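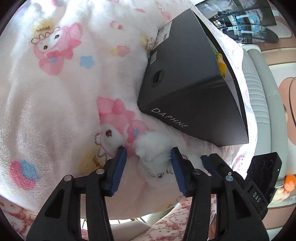 Would it be dull to watch, one of the parents from Clilham wanted to know before booking, and could her son have a go himself? It can be slow, and yes he could. Most of the people who write to us before an open day ask one of those two things, so we have put the answers on this page along with the rest of what we say about ourselves.

About us

Deltudora is a small company working on robot handling of soft goods. We are based on the Foradness estate, in the low brick building behind the tyre place. We teach machines to pick up, move and put down things that have no fixed shape: blankets, plush toys, clothing, bags, cushions. There are 17 of us. Some write software, some build and mend the tools, and the largest group does the handling itself, which means picking things up with a hand-held gripper for a good part of the day.

We began in one rented room with a folding table. The first jobs were for a parcel firm that wanted to know why its machine could manage cartons and not pillows. We still do work of that kind, and we now do more in people's homes, where there is a lot of fabric and very little of it is flat.

How the work is done

The gripper has two fingers with ridged pads and is held in the hand. A person uses it to do an ordinary task, such as taking hold of a soft toy on a folded blanket and moving it somewhere else. The recording of that task is used later to train a robot arm. One task is done many times over, with the objects moved a little between goes.

Fleece is harder than it looks. It slides over itself, it comes up with whatever is lying on it, and a pad that grips long fur well will often take a pinch of the cover underneath too. Patterned fabric is another matter again. A printed face on a blanket and a real toy on top of it can look much alike to a camera, so we use plenty of prints. Our shelves hold 128 household objects at present, each with a number and a card. Shoe boxes are among the most useful. They have a lid, they tilt, and everybody has one at home.

Open days

We hold 2 open days a year, one in March and one in the autumn. Doors open at ten in the morning and we finish at four. Entry is free, but please book, as the work room is narrow and we let people through in small groups.

A visit takes more than 2 hours if you stay for all of it. It starts with a short talk in the front office – there are chairs, and you can skip it. After that you go into the work room and watch the handling being done at the benches. The people working will answer questions between tasks but not during them. The last part is the trial table, where visitors can use a gripper on toys and blankets. Children may use it with an adult beside them. It is lighter than most people expect and the squeeze takes a few minutes to get used to.

At the end we run the robot arm on the same kind of task. It drops things. We do not set up a special show for visitors, and what you see is whatever version of the software we are testing that week. At the last open day it did well with the soft toys and badly with a pair of socks.

Who comes

Schools from Clilham and the villages, people thinking of changing jobs, other firms, and neighbours from the estate. The Tsang bursary pays the coach fare for school groups who would not otherwise be able to get here. Teachers should ask for the form when they book.

Working here

We take on new handlers most years. You do not need a degree or any background in robotics. Patience and steady hands matter more, and we train everyone on the bench for the first month. Vacancies are put up on the notice board in the front office as well as on our jobs page, and an open day is a good time to ask what the work is like.

Getting here

Buses from Clilham stop at the estate gate. There is parking at the side of the building, with a level entrance next to it. The work room is warm in the afternoon, so leave coats in the office. Tea and coffee are provided, and food is not allowed past the inner door.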